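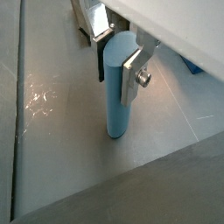

The Second Life of the Night Class

Evening classes were supposed to be finished. Video lessons were cheaper, you could watch them in bed, and most towns the size of Bakthorpe had already let their programs shrink to a bit of yoga and a tax workshop in the spring. Then people started signing up again.

Lucimara Leite runs the adult program at the old Gerness school building, on the east side of town. When she took the job there were four classes on the schedule and a budget that paid for heat in one wing. Last fall 600 people registered. She had to borrow chairs from a church.

"I kept thinking it was a mistake in the spreadsheet," she says. "I called a few people back to check that they meant it."

They did. The most popular class was beginning upholstery, followed by Portuguese, bread, and basic bookkeeping. The bookkeeping surprised her. Many of the students had no business and no plan to start one. They had gone years without understanding their own bank statements and wanted someone to go over it slowly, in a room, with a whiteboard.

I took the bookkeeping class myself. It met for two hours a week in a room that had once been used for typing lessons, and the outlets were still set into the floor in rows. There were 16 of us. The youngest was a dental assistant who had just bought a duplex. The oldest had retired from the rail yard and brought his receipts in a bread bag. The teacher had a day job in the county payroll office and never used a slide. She wrote everything by hand, and when she made an error she left it up until one of us caught it.

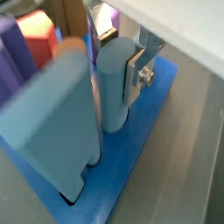
It took us three weeks to get through the difference between cash and accrual. At home I could have read the same thing in ten minutes and forgotten it by supper. Hearing a retired switchman argue that money isn't real until it clears is a different kind of lesson, and I still have it.

The economics are modest. A ten-week class at Gerness costs $45, plus materials. Teachers are paid by the hour, and the pay hasn't gone up much. The county covers the building. Leite fills the gap with a few weekend workshops priced higher, mostly for people who drive in from Alva, where the program closed and the rooms were turned into offices.

Alva is worth a closer look. The town moved its classes online, through a course platform called Flulex, and for the first term enrollment went up. The second term it fell by half. A former teacher there told me that her students did fine with the material but stopped turning in work around the fourth week. There was no one to be embarrassed in front of, she said, and no one to have coffee with at the break. She now teaches drawing in Bakthorpe on Thursdays.

The break matters more than I expected. At Gerness it lasts 15 minutes by the schedule and closer to 30 in practice. There is a coffee urn in the hallway, and the classes all stop at the same time, so the upholstery students come out with lint on their sleeves and the Portuguese students try out sentences on Leite, who grew up speaking it and corrects them without mercy. I learned where to get a storm door fixed. The dental assistant found a tenant.

Some things don't work. The parking lot is badly lit. Registration is still done on paper, in person, over two evenings, and people who work late shifts miss out. Child care is the complaint that comes up most, and there's no money for it. Leite would like to run a few classes in the morning, but the building is used by a preschool until noon.

She is also wary of growing too fast. A class of 16 can fit around one long table. A class of 30 becomes a lecture, and she has seen what happens to those by the fourth week. For the next term she is adding sections instead of seats, with small engine repair coming back after a gap of nine years and a second night of bread.

Sign-up for that term opens in May. The bookkeeping teacher has agreed to do a follow-up course on depreciation. I've already put my name down, and so has the man with the bread bag.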